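Folding Laundry with Hand-Held Grippers: What I Learned from the Prenar Kit

Filed under: Laundry, Gadgets, Tips

I fold a lot of laundry. I have folded laundry on kitchen counters, on the dryer, on my lap during movies and once on the hood of a car (long story, clean car). So when the Prenar rental kit came up, two hand-held grippers you squeeze and fold with while the kit records how you did it, I signed up the same evening. The recordings go toward teaching robot arms to fold, and you get paid a little for each usable one. I kept it through August and did 90 folds that passed their check, plus a heap that didn't, and I have opinions!

First the basics, for anybody thinking of trying it. You get two grippers, the charger, a pair of knit gloves and a card with the house rules. The deposit was $600, which made me gulp, and it came back to me 4 days after I mailed everything off. The pay won't cover your rent. It covered our pizza for the month and I was happy with that.

Now the tips, because that's why you're all on this page.

Pick your surface before you pick your clothes

A bed is a better height than the floor (my knees voted), but a soft comforter is terrible. The fabric sinks in and the fingers go in after it, and you end up pinching the bedspread along with the shirt. Strip it down to something flat. A woven mat laid over the mattress is great for this, and so is a tightly pulled sheet. If you only have a fluffy bed, use the table.

Clear everything you aren't folding off to the side. Socks creep.

Start with towels

I know, I know, towels are boring. Do ten of them anyway. Hand towels are the best practice there is because all four corners are easy to find and the cloth is thick enough to grab on the first try. After that go to pillowcases, then T-shirts, then jeans. Leave fitted sheets alone. I tried exactly one and I'm still a little mad.

Grab the edge, not the middle

With your own fingers you can scoop up a shirt from any old place and shake it straight. With a gripper you've got two points and that's your lot. Come in low and nearly flat, let one finger slide under the edge, then squeeze. If you come straight down from the top you'll push a wrinkle along in front of you and chase it clear across the mat.

Seams are your friend. A side seam or a hem has some body to it, so the fingers get a better bite there than on a single layer of thin cotton.

Jeans need their own method

Denim was the thing I expected to hate and ended up liking best. It's heavy, it stays where you put it, and it makes a nice square bundle. My order goes like this:

Lay them out front side down and smooth the legs with the backs of the grippers.
Bring one leg over the other and line up the outside seams.
Tuck the pointy bit at the crotch in so you have a straight side.
Fold the hems up toward the waistband, stopping an inch or so short.
Fold once more, then go around and tug the corners.

That last step is where most people quit too early. The bundle always looks a bit lopsided after the second fold, and a small pull at each corner fixes most of it. Hold the waistband end still with one gripper and pull with the other. If you pull with both at once the whole thing walks across the bed on you.

Pockets with flaps will catch, by the way. Go around them, or press the flap down flat before you start.

Slow down, then slow down some more

My first day I folded at my regular speed and got 17 rejections in a row. Seventeen! The note said my movements were too quick and I was letting go before the cloth had settled. I started counting one-two in my head before each release and things got better right away. It feels silly for an afternoon and then it's just how you fold.

Comfort

Wear the gloves. I skipped them the first morning and had a sore spot at the base of my thumb by lunch. Short sleeves are easier than long ones, and anything with a floppy cuff is asking for trouble. Keep sessions short. I did a half hour after breakfast and another one at 4 p.m. when the bedroom has its best light.

Good daylight helps a lot with dark clothes. Navy and black at night under one lamp, I could hardly tell the hem from the shadow next to it.
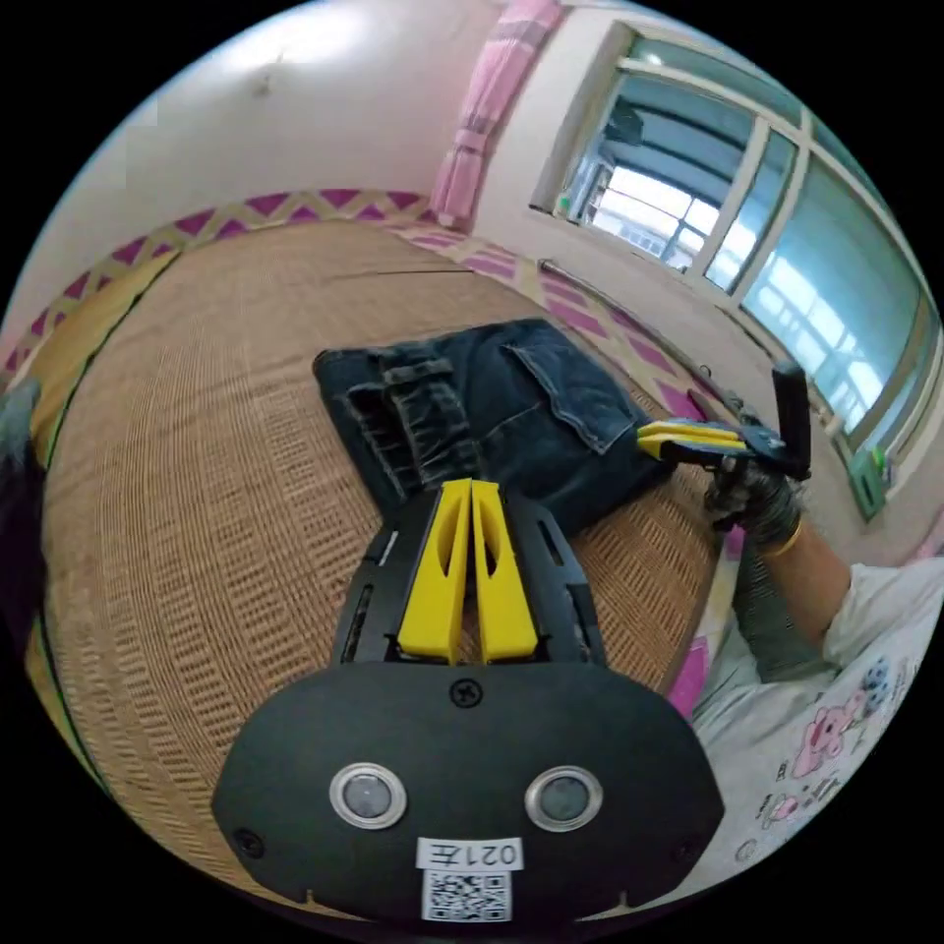 Words and photo by the Laundry Corner editor | Reviews & Tips | Updated in August

Dark blue denim on a tan mat is my favorite pairing of anything I tried. The edges stand out, so I know where I'm aiming, and the two yellow fingers are easy to keep track of against it. I'd pick a plain light surface for dark clothes every time, and something darker for the white stuff.

How it stacks up against the others

I've only used one other kit, the Kalach, which a neighbor lent me for a weekend. The grip is softer on the Kalach and my hand got less tired, but the fingers were slippery on anything silky and I dropped the same blouse over and over. Prenar wins on grip, Kalach wins on comfort. If your hands give you trouble I'd lean Kalach.

Bachmann has a one-handed version that I haven't tried. For folding I can't picture it, you really want that second hand to pin things down, but it might be fine for sorting socks or putting away silverware. If you've used it, leave a comment!

Things I'd change

The squeeze is stiff when the kit is new. It loosened up for me after the first week or so, but that's a long time to be grumpy at a handle.

The rules card is written for people who already know what they're doing. I'd love a page with drawings.

Charging takes forever. Plug both in overnight and don't count on topping up over lunch.

Would I rent it again? Yes, for a month at a time. You can sign up through Grurevgate, the rental site that handles the deposit and the return label, and they answered my two emails the same day. Ask for the spare gloves when you order. They don't list them but they'll put a pair in the box, and you'll want one to wear while the other's in the wash.

Next up I'm doing stain removers, so send me your worst shirts.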